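Skareck Oiled Work Top – Solid Wood Surface for Tables and Benches

Home > Tables and Tops > Work Tops > Skareck

Price: $129
Ships in 7 days
Sold by Nyberg

The Skareck is a plain wooden top for a kitchen table, a craft table or a light bench. It comes without legs. You can set it on trestles, screw it to the Stundholm base or put it over an old table frame you already have.

Each top is sanded and given one coat of oil before it is packed. The oil soaks in and leaves the wood looking like wood, so the grain and color will vary from one top to the next. We can't match a new top to one you bought earlier, and we don't take requests for a lighter or darker piece.

Size and fit

The top is 700 mm deep and is sold in one length only. You can cut it shorter with an ordinary circular saw. Clamp a straight board across the top as a guide and cut from the underside to keep the face from chipping. Sand the cut end and oil it the same day. Bare end grain takes in water faster than the rest of the board.

If you are using the Stundholm base, the screws are in the bag with the base. They go in through slotted holes, which let the top move a little with the seasons. Tighten them until they are snug and then stop. For other frames, use screws that are shorter than the top is thick – measure first.

What's in the box

One Skareck top
One sheet of fine sandpaper
One cotton cloth
Care leaflet

Legs, base and oil are sold separately.

Before first use

Give the top a second coat of oil at home. Pour a small amount in the middle, spread it with the cloth along the grain, wait 30 minutes and wipe off whatever is still sitting on the surface. Let it dry overnight. Do the underside too if the table will stand in a damp room. Spread the used cloth flat outdoors to dry before you throw it out, as oily rags can heat up when they are left in a pile.

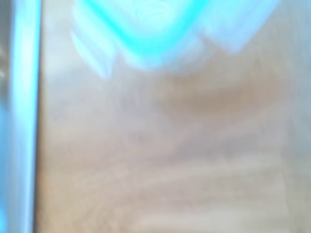 Wood gives a table a quiet background, and most colors sit well on it. We sell the same top to people who want it for cooking, sewing, model building and homework, and it suits all of them without any change to the finish. Strong blues and turquoise stand out clearly against the wood, and so does a smooth piece with a white highlight running down it. If you like bright plastic or glass things on the table, you don't need a colored top under them.

Everyday care

Wipe with a damp cloth and dry with another. Don't leave wet pots or plant saucers standing on it. Rings and light scratches can be sanded out by hand with the sheet in the box, then oiled again. Kitchen tables need new oil a few times a year, desks less often. Flulomia hard oil works well and comes in clear or white. Don't put varnish over the oil – it will peel.

Returns

Uncut and unoiled tops can be sent back in the original box. Tops that have been cut, drilled or oiled can't be returned unless there is a fault in the wood. Small knots and streaks are normal and don't count as faults.

Page updated 30 August 2022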